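A Sunday at the Thibodeaux building, Tinddale
By Nadine Masri
Sunday, April 16, 2023

I have walked past the old Thibodeaux building for years, so when the open day came up I was at the door early (with a bag of cookies, which went fast). What a place! The ceiling is high and white, with the beams left showing, and a mezzanine crosses the hall behind a black metal railing. I had expected it to feel cold and echoey, and it felt like somewhere you'd want to spend a whole day. 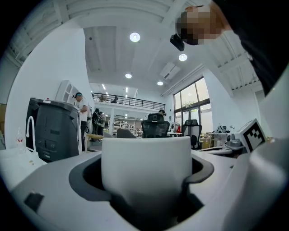
Ceiling lights and the mezzanine railing in the main hall.

Under the mezzanine are white metal shelving units, all well stocked. I'm a shelf person, I admit it, and I could have stood there till closing. Entry was $4, and that got you a hot drink as well. Then I went looking for the sinks, because my friends in Brastby are redoing a shared kitchen and had begged me for ideas.

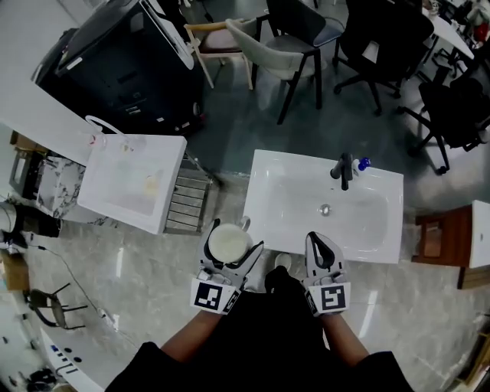
TINDDALE, April. Two white sinks, and I loved them both! The glossy one has a black single-lever faucet, and I'm now completely sold on black against white. A mug was at the sink when I came by, and a clear glass cup with a curved handle sat on the rim of the other basin. There's a marble-patterned cabinet under the counter too, in white and gray, and it looks great with all that plain white.

The gooseneck faucet has a lovely tall arc, high enough for my biggest soup pot, I think. Compartment shelves hang on the wall behind it, just the thing for mugs.

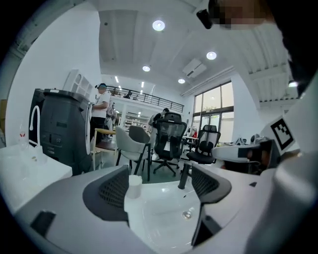

Bienvenido Dela Peña wrote in to say that he put a gooseneck in at Odholm and would never go back, but that you want a deep basin under it or you'll be mopping the counter every night. Noted! Next open day is in July, and I'm going.

Last updated: April 2023
Contact | © Nadine Masri | Back to top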